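Ingeborg Stüber
A few notes on how we let a mobile robot drive in a public square. We wrote our rules in July, after many discussions, and I think other small teams can use them.

First rule: before the robot moves, one person walks the whole route. Parked bikes change every hour, so yesterday's map is not enough.
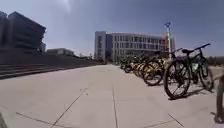
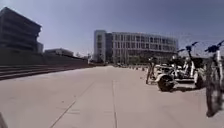
Second rule: keep distance from parked bikes and scooters. Handlebars stand out further than the wheels, and a low sensor may miss them. We measure from the handlebar, never from the tyre.

Third rule: treat steps going down as a wall. In our map at Gondura they are marked as forbidden, with a wide margin. The robot must not decide this by itself.

Fourth: low sun. If the front camera is blinded, the robot stops and waits for the operator. My colleague Jolanta Tomaszewski wanted slow driving instead. We tried both and kept the stop.

Fifth: write down every stop, also the boring ones. Our log has 138 entries so far, and 12 of them led us to change a rule.

Somebody asked if this is an official standard. No, it is only our house practice at Flivis. Please check your local rules also.

Next I will write about the emergency button and who is allowed to carry it.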